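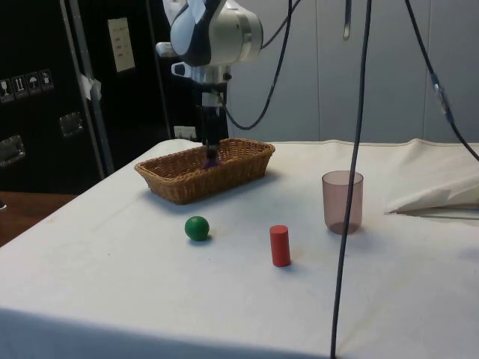
Site Visits

Branuvix runs its data collection from a single-story unit behind the main office, and in October it opened the room to outside visitors for an afternoon. I went mainly to see how the examples are gathered. The published material covers the model and says little about the collection floor.

The task set under way is called Keltetine. It is tabletop pick and place: one arm, a woven basket and a handful of small objects on a white cloth. A ball, a red cylinder and a plastic cup were out on the table when our group came up to it. The arm hangs over the table from above, so the gripper enters the basket from the top and the low sides do not get in its way.

Each example is one episode. The operator drives the arm through the motion by hand control from a desk outside the table area, and the system logs joint positions, gripper opening and video on a common clock. An episode ends when the operator presses a pedal. It is then marked as success, failure or discard. Failures are kept. Discards are episodes where the logging dropped out or the operator started from the wrong pose.

The target for Keltetine is 3000 episodes. A station produces 207 on a good day, less when the objects are changed often. The object list is rotated every 300 episodes, and the layout is changed between episodes by a person working from a printed sheet. I asked whether random placement would do as well. The answer was that people asked to place things at random tend to use the middle of the table, and an early batch had almost nothing near the far corners.

The translucent cup got the most discussion. The cloth shows faintly through it, and the depth readings on thin clear plastic are poor. Branuvix leaves it in the set and lets the model work from color video alone — depth is recorded but not used in training.

Cable routing is the other practical matter. A loop of cable has to follow the wrist without pulling on it, and the slack can pass in front of a camera. Episodes are not thrown out for this. The view is fixed, so the team treats a cable across the image as part of the data.

Review takes place in Clustora, the in-house viewer. It groups episodes by path shape and puts the outliers first. We were shown 3 of these, all long hesitations above the basket rim. Two had been kept and one was waiting for a second opinion.

Visits are booked through the Branuvix front desk. Closed shoes are required on the floor, and bags stay in the lobby.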